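Good practice at the handling cell — gallery

The Flalthorpe site applies the Pasholm code of practice wherever robots handle small items. The pictures on this page show the work at hand.
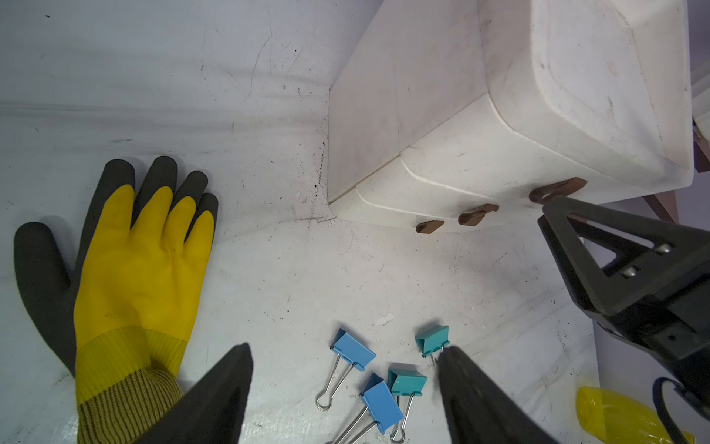 Page last changed: October, revision 3

Binder clips lie between the gripper fingers, with a work glove flat on the surface beside them. Under the code, small metal items are to be picked one at a time, and staff must stop the arm before reaching into the work area.

Grip force is checked at the start of each shift — and again after any change of fingers.
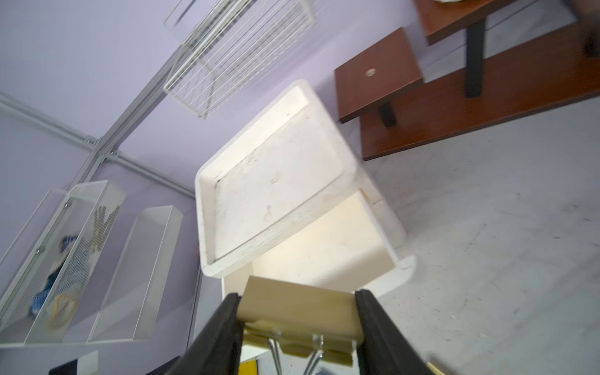 The reading is entered in the Drateo log before work resumes. Any fault is to be reported to the Halonen desk on extension 1437.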